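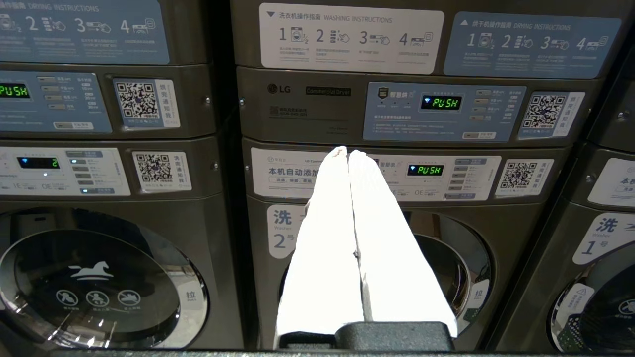

셀프빨래방 이용 요금과 위생 관리 기준 개편… 5월부터 단계 적용

셀프빨래방 운영사 닐렌(Nilen)은 직영 및 가맹 매장의 요금 체계와 위생 관리 기준을 개편하여 5월부터 단계적으로 적용한다고 밝혔다. 이번 개편은 건조 요금의 과금 단위 조정, 기기 내부 세척 주기 단축, 분실물 보관 기간 연장을 주요 내용으로 한다.

닐렌에 따르면 개편안은 매장 이용자 3344명을 대상으로 실시한 설문조사 결과를 토대로 마련되었다. 조사에서 가장 많은 응답자가 개선을 요구한 항목은 건조 시간의 선택 폭이었다. 이불이나 두꺼운 수건을 건조할 때 기본 시간이 끝난 뒤에도 습기가 남아 추가 결제를 해야 하는데, 기존의 추가 단위가 지나치게 길다는 의견이 다수 접수되었다. 세탁조 냄새와 먼지 거름망 관리 상태에 대한 지적이 그 뒤를 이었다.

이에 따라 건조 연장 요금은 종전보다 짧은 단위로 나누어 부과되며, 1회 연장 요금은 600원으로 책정되었다. 기본 세탁 요금은 소형 기기를 기준으로 3000원을 유지한다. 대형 기기의 요금은 매장별 임대 조건과 수도 요금을 고려하여 가맹점주가 정하되, 출입구와 결제 단말기 옆에 같은 내용의 요금표를 게시하여야 한다.

위생 관리 기준도 강화된다. 각 매장은 영업 시작 전 먼지 거름망을 비우고 문 고무 패킹의 물기를 닦아야 하며, 세탁조 고온 세척은 매주 실시하여 그 결과를 점검표에 기록한다. 점검표는 이용자가 볼 수 있는 장소에 비치하도록 하였다. 반려동물 용품은 전용 기기에서만 세탁할 수 있고, 전용 기기가 없는 매장에서는 해당 세탁물의 반입이 제한된다.

분실물 보관 기간은 90일로 늘어난다. 보관 중인 물품은 습득 장소와 시간대를 적어 별도의 봉투에 넣고, 이용자는 고객센터를 통해 보관 여부를 조회할 수 있다. 다만 속옷과 양말은 위생상의 이유로 보관 대상에서 제외된다. 현금, 카드, 신분증 등은 종전과 같이 관할 경찰서에 인계한다.

닐렌 매장운영본부의 히나 민하스(Hina Minhas) 본부장은 "요금 인상 여부에 대한 문의가 많았으나 소형 기기의 기본요금은 변동이 없다"며 "이용자가 필요한 시간만큼만 결제할 수 있도록 하는 데 개편의 중점을 두었다"고 말했다.

가맹점주 측에서는 관리 업무의 증가를 우려하는 목소리도 나온다. 주택가에서 매장을 운영하는 엘리세오 로블레스(Eliseo Robles) 씨는 "매주 고온 세척을 하려면 손님이 적은 새벽 시간에 기기를 멈춰야 한다"며 "세척에 드는 수도 요금과 전기 요금을 본사가 어느 정도 분담할 것인지 아직 안내받지 못했다"고 밝혔다. 이에 대해 닐렌은 세척 비용의 분담 비율을 가맹점주와 협의하고 있으며, 협의가 끝나는 대로 개별 통지할 예정이라고 설명했다.

세제 공급 방식도 일부 변경된다. 자동 투입 세제는 딜리어(Dillier)의 저자극 제품으로 교체되며, 향이 없는 세제를 원하는 이용자는 결제 화면에서 자동 투입을 해제하고 개인 세제를 사용할 수 있다. 개인 세제는 액체형에 한하며, 가루 세제는 투입구 막힘의 원인이 될 수 있어 사용이 금지된다. 섬유유연제 자동 투입은 별도로 선택한 경우에만 이루어진다.

심야 시간대 운영에 관한 사항도 포함되었다. 주거 지역에 위치한 매장은 밤 11시 이후 탈수 강도를 낮추어 운전하고, 대기 공간의 음악 송출을 중단한다. 이 시간대에는 세탁 소요 시간이 평소보다 길어질 수 있으며, 예상 종료 시각은 기기 표시부에서 확인할 수 있다.

기존에 충전한 선불카드는 잔액과 관계없이 계속 사용할 수 있다. 잔액 환불을 원하는 이용자는 카드를 지참하고 직영 매장을 방문하거나 고객센터에 신청하면 된다. 매장별 적용 일정과 세부 요금은 닐렌 홈페이지의 매장 안내에서 확인할 수 있다.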